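Projet de fin d'études - Rapport intermédiaire
Règles de sécurité et bonnes pratiques pour une cellule à deux bras
Herman Khoo, Kamarul Tambunan
Atelier Nornora, Drostodville
4 mars 2026

1. Objet du rapport

Le cahier des charges remis par l'atelier demandait une procédure d'utilisation pour la cellule de manipulation à deux bras. Les étudiants de l'année précédente avaient laissé un programme qui fonctionne et un schéma électrique, mais aucune consigne écrite. Notre travail porte donc sur les règles : qui peut démarrer la cellule, dans quel état elle doit se trouver avant un essai, et ce qu'il faut noter ensuite. La tâche retenue pour mettre ces règles à l'épreuve est la prise et l'empilement de gobelets en couleur.

2. Textes consultés

Nous avons lu les deux parties de l'ISO 10218, consacrées aux robots industriels et à leur intégration, ainsi que l'ISO 12100 pour la méthode d'appréciation du risque. L'ISO/TS 15066 nous a servi pour la partie collaborative. Ces textes visent des installations bien plus grandes que la nôtre et nous ne prétendons pas à la conformité. Nous en avons repris la démarche : délimiter l'espace de travail, recenser les phénomènes dangereux, estimer le risque, le réduire, puis vérifier ce qui reste.

Le recensement a été fait tâche par tâche (mise en place, apprentissage, essai, dépannage). Les points qui reviennent le plus souvent sont le pincement des doigts au niveau des articulations, la collision entre les deux bras et l'accrochage d'un fil par un bras en mouvement. Ce dernier point ne figurait pas dans notre première version. Il a été ajouté après une remarque de notre encadrant lors de la revue de juillet.

3. Aménagement du poste

Le poste est installé sur une table en bois, devant des cloisons en tissu noir. Un tissu bleu recouvre la plus grande partie du plateau. La règle impose qu'il soit fixé par des pinces et contrôlé à chaque prise de poste, car un pli peut faire basculer un gobelet posé.

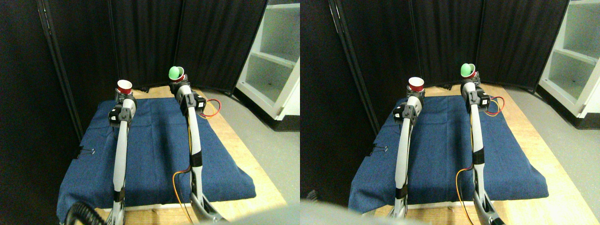 Figure 1. Le poste pendant le travail avec les gobelets rouges et vert, sous deux angles de vue.

On voit sur la figure 1 que des fils rouges et jaunes forment une boucle près du haut du bras droit, et qu'un autre descend le long de sa partie basse jusque sur le tissu. Au sens de notre grille, les deux passages sont à traiter. La règle 6 demande qu'aucun fil ne repose dans la zone de travail et que toute boucle soit maintenue contre le bras, avec assez de mou pour la course complète de l'articulation. Nous avons d'abord voulu interdire toute boucle, ce qui n'est pas réaliste : un fil trop tendu finit par tirer sur le connecteur.

4. Règles retenues

Règle 1. Une seule personne commande les bras. Elle l'annonce à voix haute avant la mise sous tension.
Règle 2. Deux personnes au minimum sont présentes pendant un essai.
Règle 3. L'arrêt d'urgence est testé avant le premier essai de la séance.
Règle 4. Pas de main au-dessus du tissu tant que les moteurs sont alimentés.
Règle 5. Les gobelets sont remis en place moteurs coupés, même pour un seul objet.
Règle 6. Fils maintenus et hors de la zone de travail (voir partie 3).
Règle 7. Après une collision, on coupe, on inspecte les articulations, on remplit une fiche.
Règle 8. Un essai raté est consigné de la même façon qu'un essai réussi.

La règle 5 est la moins bien acceptée. Elle allonge chaque remise en place et la tentation est grande de redresser un gobelet à la volée - nous l'avons fait nous-mêmes au début.

5. Tenue du journal

Les essais sont enregistrés dans Dinura, l'outil de suivi de l'atelier. Au moment de la rédaction, le journal contient 767 entrées. Sur un échantillon de 80 fiches relues à la main, 72 étaient complètes. Les autres n'indiquaient pas le nom de l'opérateur, champ que nous avons depuis rendu obligatoire.

6. Limites et suite

L'appréciation du risque a été menée par deux personnes qui connaissent bien la cellule, ce qui est une faiblesse. Une relecture par le groupe Ong, qui utilise une autre installation, est prévue. Il reste à mesurer l'effort de pincement aux articulations et à rédiger la fiche de dépannage. La version affichée dans l'atelier tiendra sur une page, avec le numéro de révision en bas à droite.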